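Cutting down on soda, how did you do it?

sumathi_p
Hi all, I've been on two cans a day since March and would dearly love to get down to one, but my willpower goes right out the window after lunch! 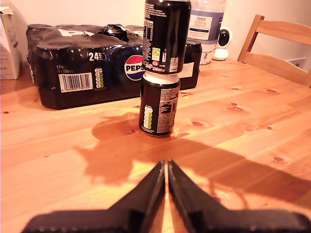

the stash on my dining table

Gopinath A
Stop buying multipacks, my friend. Worked for me.

sumathi_p
Oh, but singles cost so much more!
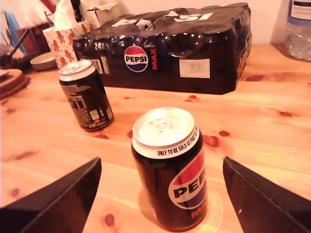

And I'd only end up driving to the store at 9 pm, knowing me.

ajith30
Disagree with Gopinath, keep the pack and just chill one can a day.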